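Equipment Planning for Automated Handling
Unit 3 handout: Costing a small manipulation cell

Students should read this handout before the February 9, 2024 session and bring a draft budget for one cell. The draft must cover purchase, installation and the first year of operation.

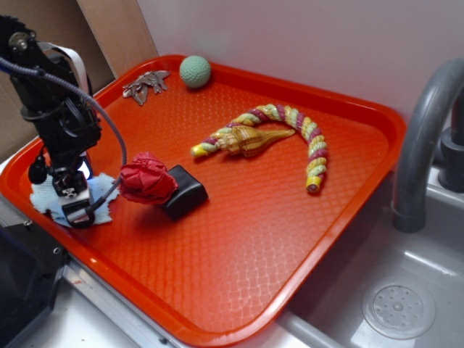
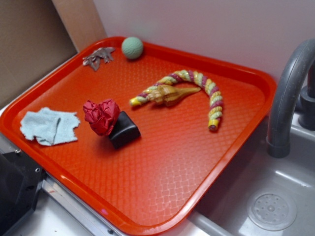

The price of the arm is usually the first figure entered in a budget and the one least likely to change. The costs around it are harder to settle and deserve more of the planner's time. Begin with the items to be handled. A crumpled cloth, a spiral seashell and a block with rounded edges, all laid out on one tray, make very different demands on a gripper, and a quotation based on the block alone will understate the cost of tooling. Suppliers should receive a written list of items, including the soft ones, before they are asked for a price.

For the class exercise, two quotations are supplied. The Vovilent offer includes one gripper and a delivery time of 70 days. The Kunidik offer is lower but leaves out mounting hardware, spare fingers and training. Neither may be compared with the other until the missing lines have been filled in.

Site costs are entered separately. Record the counter space, the nearest power outlet and the distance to any water supply. Surfaces that reflect light may call for changes to the lighting — allow for this under installation, not under maintenance.

The Ngubane worksheet has 11 lines for recurring costs. Leave none blank; enter a zero where no charge applies. Staff time for resetting the work area belongs on line 3 and should be estimated at some 182 hours for the year.

Reading: Omari, chapter on replacement schedules.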